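### 4.2 Open-day trials

The Clelleck open day was held over two sessions in August. Visitors watched the two-armed system handle clothes at a hanging rack and could ask for a task to be repeated. The operator worked from a fixed list of garments - shirts, coats and trousers - and did not change grip settings between visitors. We logged 145 attempts, 80 of them in the morning session. An attempt was stopped after 53 seconds without progress and scored as a failure. Figure 3 gives the robot's view of a long-sleeved shirt on its hanger, with one gripper holding the shoulder.

Visitor comments were noted on paper by staff from Zoredberg and coded later by 2 readers. Most dealt with speed and noise, and few with grip force.

**Figure 3.** Shirt on the rack, gripper at the right shoulder.

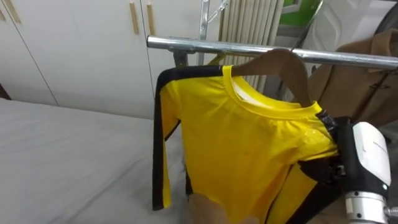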